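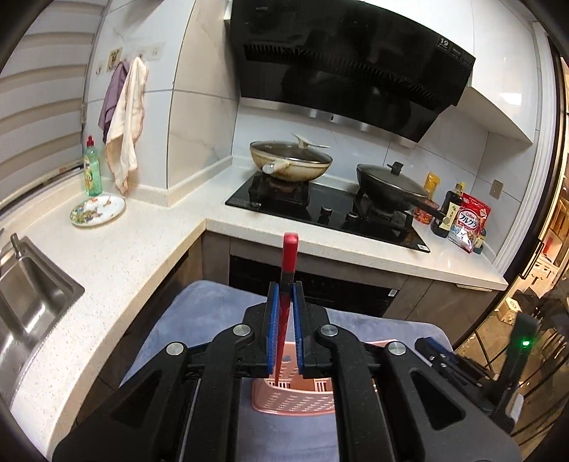
Selon Régis Pichon, j'ai eu tort de laisser mes jetons sur la plateforme après l'annonce du gel, et il me l'a écrit sans beaucoup de douceur : « Tu avais treize jours pour sortir, tu as attendu le dernier. » Je recopie sa phrase parce qu'elle résume bien les messages que j'ai reçus depuis mon dernier billet.

Je reprends donc l'histoire. Jastia est un petit service d'échange de cryptomonnaies où j'avais ouvert un compte en janvier, sur le conseil d'un collègue. On y achetait des jetons Irnham, qui promettaient un rendement de 5 % par an si on acceptait de les bloquer. J'en avais pris pour 50 euros au début, pour apprendre, puis un peu plus chaque mois. Je ne suis pas un spéculateur. Je voulais comprendre comment cela fonctionne, et je trouve encore que c'est un sujet intéressant.

Ensuite le service a envoyé un courriel, dans un français aussi hésitant que le mien, pour dire que les retraits seraient suspendus pendant une vérification des comptes. Il fallait fournir une pièce d'identité, un justificatif de domicile et l'origine des fonds. J'ai envoyé tout cela le soir même. Mon justificatif a été refusé : l'adresse était écrite sur deux lignes et le formulaire n'en acceptait qu'une. J'ai renvoyé une facture d'électricité, refusée aussi. À la troisième tentative, le dossier est passé « en examen », et il y est toujours.

Régis pense que je devais vendre immédiatement contre des euros, même avec une perte. Je comprends son raisonnement. Mais le jeton avait déjà perdu 59 % de sa valeur dans la nuit, et les frais de sortie rapide étaient plus élevés que ce qui me restait à sauver. J'ai fait le calcul plusieurs fois sur une feuille, avec toujours le même résultat.

Jérémie Gaillard m'a posé une question plus utile : qui garde les clés ? Sur Jastia, c'est la plateforme. Mon solde est une ligne dans leur base de données, et les jetons eux-mêmes se trouvent dans un portefeuille commun que je ne contrôle pas. J'avais lu cela dans les conditions générales, mais je dois avouer que je n'avais pas bien mesuré le sens du mot « dépositaire ». Dans ma langue maternelle, le terme donne plutôt confiance.

Depuis, j'ai installé Roussel, un portefeuille que l'on garde sur son propre ordinateur. La phrase de récupération est notée sur papier, en deux exemplaires, rangés dans deux endroits différents. L'installation m'a pris une soirée entière, surtout à cause d'une mise à jour qui ne voulait pas se terminer. J'y ai transféré le peu que j'avais ailleurs et je n'achète plus rien pour le moment.

Pour ceux qui sont dans la même situation : gardez les courriels, faites des captures de votre solde avec la date visible, et exportez l'historique des opérations tant que le bouton existe encore. Chez moi, l'export en tableur marche, celui en PDF donne une page blanche. J'ai aussi écrit au médiateur par lettre recommandée et j'attends l'accusé de réception.

On m'a demandé mon avis sur Jondumard, qui propose de racheter les comptes bloqués à bas prix. Je n'ai pas répondu à leur offre. Le contrat fait une seule page et je n'y ai pas trouvé le nom du signataire.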